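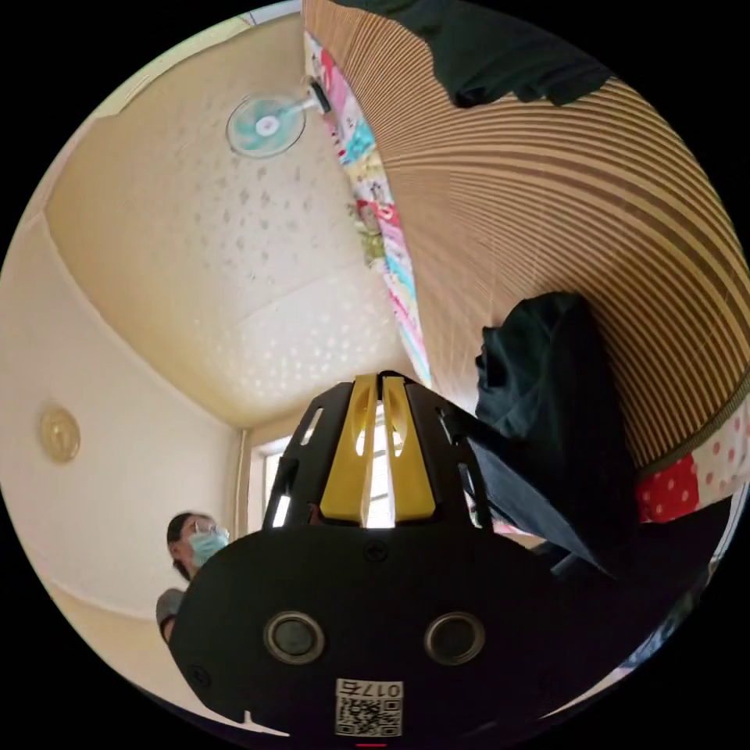 Zamudio, November 12, 2022

I think we should stop training cloth-handling robots in labs, or at least stop reporting the lab results first. I say this as someone who spent four years building a lab for it.

The Dramdale project collects its data in people's homes. A person holds a gripper in each hand, with a camera on each, and tidies up the clothes. There is no robot in the room. The recordings are later turned into training data for a two-armed robot, which gets tested in other homes. The method is cheap to set up and anyone can learn the grip in an afternoon. The hard part is the homes.

When Lalit Awasthi and I began this in September, we had around 2000 demonstrations from our own bench at Treltora. They were all good ones. The shirt always started in the same area, the light came from the same two lamps, and the table was a flat gray surface with nothing else on it. A policy trained on those folded shirts very well on that table. In a bedroom it reached for the bedding.

We then trained a second policy on 935 demonstrations from 27 homes. That is less than half the data, and plenty of it is clumsy. People drop a sleeve and pick it up again. They fold things the way their mothers did. On shirts in homes it had never seen, the second policy beat the first by a wide margin, and on our own bench it was only a little worse.

I don't claim this is a new idea. Others have said that variety counts for more than volume. My complaint is that we keep agreeing with it in talks and then going back to the bench, where the numbers are easy to get.
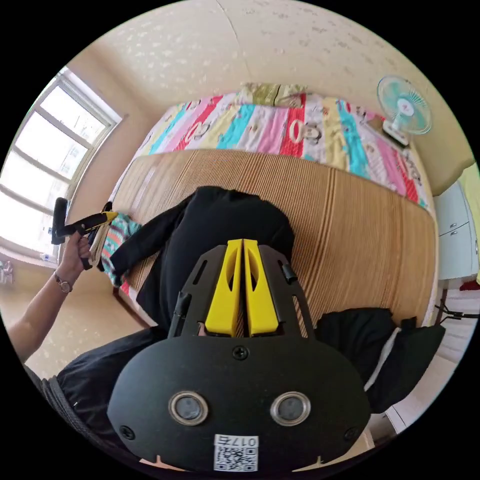
The usual objection is control. Emiliano Cisneros, who reviewed our draft, put it to me plainly: if every home is different, how do you know what caused a failure? He has a point. On the bench I can move one lamp and measure what happens. In a home I can't tell whether the policy failed on the dark fabric, the pattern under it or the daylight from the window. We ended up with a long column in our failure log that just reads "unclear" – I would like that column to be shorter.

But a clear answer about a gray table is still an answer about a gray table. Beds have mats and quilts on them, and clothes get left on top of other clothes. If the robot is meant to work there, the data should come from there, and the bench should be used afterward to sort out the failures we can reproduce.

The grippers have their own limits. Two fingers will pinch cloth, but they won't smooth it, and our collectors kept wanting to put the tool down and use a palm. Bruvuser has a wider finger on order for us. Until it comes, smoothing is left out of the results, and the paper says so.

What I would ask of reviewers is small. If a paper claims household use, ask for at least five homes the authors don't live in. Put that table ahead of the bench one.

Home Essays Archive About Contact

We use cookies to remember your settings and count visits. Accept Decline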